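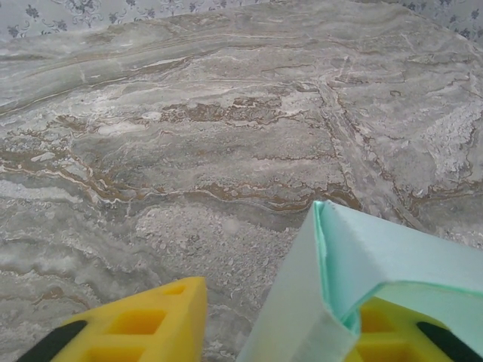

Stone Patterns and Green Foam: a Small Gallery

Text by Laiba Farooqui
Dec 12, 2020

On these pages I collect surfaces and packing materials which I meet in my work for Furnent. My subject this time is a table top with a pattern like marble or travertine, and the pale green foam that I had near it.

The table top. The pattern is mostly light grey, with long bands of white and silver. Rust-brown veins go across the middle and they look to me like a coast on an old map. I like also the speckled part, which is similar to gravel pressed together. The cloth or wallpaper behind has small dark blue flowers.

The foam. A mint-green block with a matt surface and very small pores. A thin sheet of the same colour stands along one side, higher than the block at the far end, and folds under the near end like a shallow tray.
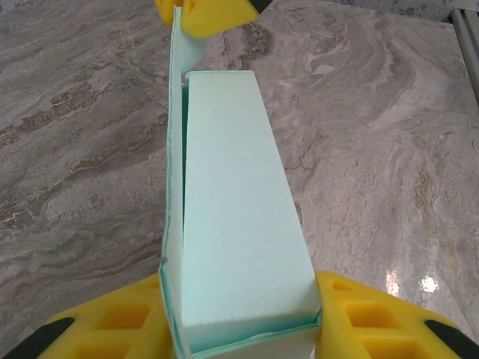 Sushil Sisodia wrote to me that he keeps such pieces flat in a drawer, with paper between them, and that the corners stay sharp for longer this way. He asked also if I sort them by colour or by thickness. I sort by thickness, and I have now 18 sheets in the Lonico box.

The next gallery will come in March.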